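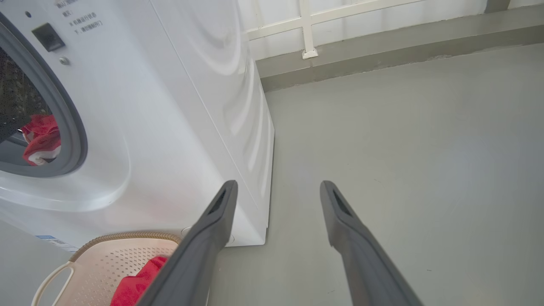 Mawuli Mahama
I would not teach this by remote control at all. You feel nothing in your hands, and with laundry the feeling is half of the work. Take the arm and guide it yourself.

fiadzo_lab
With hand guiding my own arms come into the wrist camera all the time. We recorded 379 demos like this at Gridham and the policy learned to wait for a sleeve. So now I use the leader arm only.

Amerley Osei
Mawuli, which arm do you have? Ours is too heavy to guide near the floor. After 12 demos my back was finished.

Mawuli Mahama
A Flitton, the small one. It is light when you hold it above the elbow - below the elbow it fights you, I agree.

fiadzo_lab
My real problem is the approach to the basket. Two operators, two habits. One comes from above with the fingers open, the other goes low along the front of the washing machine. When I train on both, the gripper stops in the middle and shakes.

Amerley Osei
Choose one operator and throw the rest away. We had 1,016 episodes in Daten and kept the ones from a single person. It was painful but the shaking went away.

Mawuli Mahama
I don't agree with throwing away. Put a label for the style and train on everything.

fiadzo_lab
I will try the label first, on Saturday. Deleting is always possible after.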